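Banco de trabajo

El banco de trabajo es una mesa robusta, más o menos fija, sobre la que se sujeta, se corta, se golpea, se lima, se monta o se desmonta algo. Así lo definiría un diccionario, y no le falta razón, pero llevo media vida apoyando los codos en uno y creo que la definición se queda corta. En esta entrada de mi pequeña enciclopedia de taller (que ya va por la letra B, ¡por fin!) recojo lo que sé del mueble, de sus partes y de sus variantes, con alguna opinión mía de por medio.

El nombre

En español conviven "banco de trabajo", "banco de carpintero", "mesa de trabajo" y, en según qué talleres, "banco" a secas. Mucha gente distingue entre banco y mesa: el banco aguanta golpes y la mesa no. A mí me parece una frontera bastante borrosa, porque he visto mesas de cocina reconvertidas que soportaban un tornillo de banco sin quejarse. Quien trabaja la chapa suele decir "mesa" aunque la suya pese más que un coche pequeño.

Algo de historia

Los romanos ya cepillaban la madera sobre bancos bajos, a veces sentados a horcajadas sobre la propia pieza. El banco alto, para trabajar de pie, se fue imponiendo en Europa a lo largo de los siglos, y con él llegaron las prensas de husillo, primero de madera y mucho después de metal. El modelo francés, con su tablero grueso de una sola pieza y sus patas a ras del canto, sigue copiándose hoy casi tal cual. El escandinavo añadió la prensa de hombro, que ocupa un montón de sitio pero sujeta tablas de canto como ninguna otra - yo la tuve una temporada y todavía la echo de menos.

Con la industria llegaron los tableros metálicos, los cajones de serie y los bancos atornillados al suelo. Y con la afición doméstica, los plegables, que merecerían un artículo aparte (y puede que lo tengan, cuando llegue a la P).

El tablero

Es la parte que más discusiones provoca. En carpintería se prefiere la haya, por densa y porque no mancha. El pino sirve perfectamente para empezar, se abolla enseguida y se arregla igual de rápido con un cepillo. El grosor importa más que la especie: un tablero fino vibra y devuelve cada golpe a la muñeca.

Los tableros metálicos son otro mundo. Los hay lisos, de chapa doblada sobre un alma de madera, y los hay perforados, para meter pernos y topes donde haga falta. También los hay con ranuras a lo largo, formados por perfiles puestos uno junto a otro, y a esos les tengo cariño, aunque los tornillos pequeños se cuelen por todas partes y haya que pescarlos con un imán (si son de acero, claro).

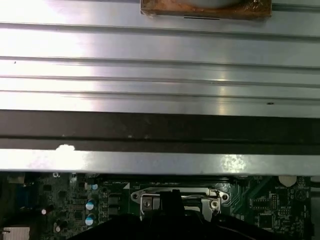 Superficie metálica con crestas y acanaladuras paralelas.

El aluminio pesa poco, no se oxida como el acero y se corta con herramientas normales de taller. A cambio se raya con mirarlo. Mi primer banco ranurado, un Brorier de segunda mano, tenía ya 107 rayas cuando lo traje a casa, que las conté una tarde de lluvia, y desde entonces dejé de contar.

La altura

Hay una regla antigua que dice que el tablero debe llegar al pliegue de la muñeca con el brazo caído. Para cepillar madera funciona de maravilla. Para soldar componentes, pintar miniaturas o arreglar relojes resulta baja, y la espalda te lo recuerda al día siguiente. Por eso muchos talleres acaban teniendo 2 alturas, o un banquillo que se pone encima del banco para el trabajo fino. Yo uso un suplemento Fastitz de patas roscadas, feo como él solo, y no lo cambiaría.

La sujeción

Un banco sin forma de sujetar la pieza es una estantería. Lo tradicional son la prensa frontal, la prensa de cola, los topes y el barrilete, que es ese hierro en forma de siete que se mete en un agujero y se aprieta de un mazazo. En metal manda el tornillo de banco, mejor con mordazas de quita y pon para no marcar el material. Los tableros ranurados admiten tuercas correderas, y se puede colocar un tope en cualquier punto del carril.

Al elegir tornillo, yo miraría antes la holgura de la guía que el tamaño de la boca. El mío es un Nazarenko que compré en un mercadillo de diciembre, con la pintura hecha una pena y la guía perfecta.

El banco de electrónica

Para aparatos e informática el banco cambia bastante. Se busca una superficie despejada, buena luz, enchufes a mano y, si se puede, una alfombrilla antiestática conectada a tierra. Un ordenador de sobremesa se trabaja mejor tumbado, con la tapa lateral quitada y la abertura hacia arriba: así se llega a todo y nada se descuelga. 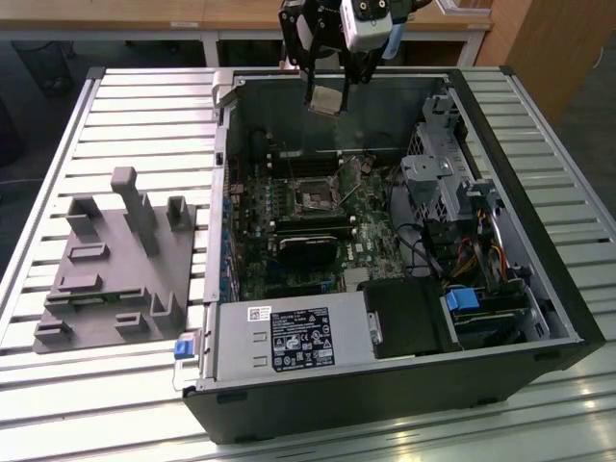

Los tornillos son el gran drama de esta clase de trabajo, por lo menos en mi casa. Una bandeja magnética ayuda mucho, y una huevera de cartón casi lo mismo. Tengo además una cajonera Prokolier de 3 pisos donde separo por rosca, por longitud y por "ni idea de dónde salió esto", que es con diferencia el piso más lleno.

Mantenimiento

Los tableros de madera agradecen una mano de aceite de linaza de vez en cuando y un repaso de cepillo cuando ya no están planos. Ojo con los trapos empapados de aceite: se extienden para que sequen, nunca hechos una bola, que pueden arder solos. Los de metal piden poco más que un trapo, y una brocha dura para sacar la viruta de las ranuras. Para quitar restos de cola de la madera uso una rasqueta, y para igualar después, lija de grano 200 o lo más parecido que encuentre en el cajón.

Véase también: barrilete, borriqueta, caballete, tornillo de banco.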